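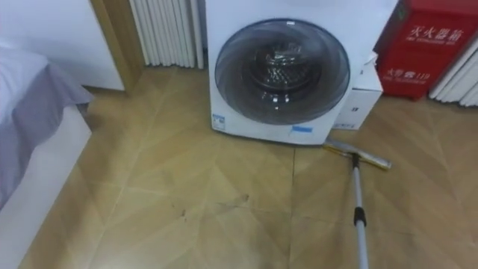 Washer bay in the test room: red cabinet to the right, squeegee on the floor in front.

Budgeting for a humanoid in the laundry and utility room

Filed by Shiyu Tan under Workshop Tips, 16 March 2019

Most first budgets list the robot and stop. The Trarau quote we worked from in February ran to 11 lines, and only 2 of them covered the machine itself. Go through the rest before you sign.

Measure the room first. Record the clear width in front of each appliance with its door fully open, then the turning space the robot needs with its arms down. If the supplier gives only a standing footprint, ask for the walking one.

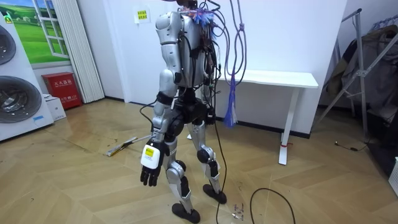 Cables come next. A tethered unit needs power and data for every position it will work from, so price the longest run and add slack. Overhead routing costs more than floor routing and saves the money back in trips and damaged plugs. Keep a separate line for fasteners and spare connectors. Kaiwen Shi puts 12 percent of the hardware price there, and we have not yet overspent it.

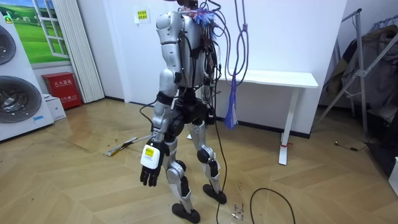 Robot standing between the washers and the drying rack, cable down to the floor.

Hands are a wear item. Ask for the price of a single replacement hand, the lead time, and whether the wrist module is included. Duan quoted us 46 days for a hand without the wrist. Zoser would not quote the parts separately, and we dropped them from the list. 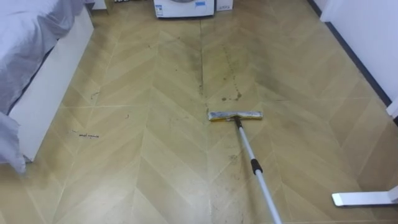 Floor care belongs in the plan too, under consumables. Decide early whether the robot will use household tools or adapted ones, and buy the tools before you commit to a grip. A flat mop with a telescoping aluminum handle is a fair baseline: the black locking collar partway down the pole changes what the fingers have to close on, so test above and below it. Budget for spare pads. The one on our yellow head has dark streaks across it, and there are still spots and a gray smudge on the planks nearby. Trundach sells pads by the carton. Check the width against your mop head before ordering.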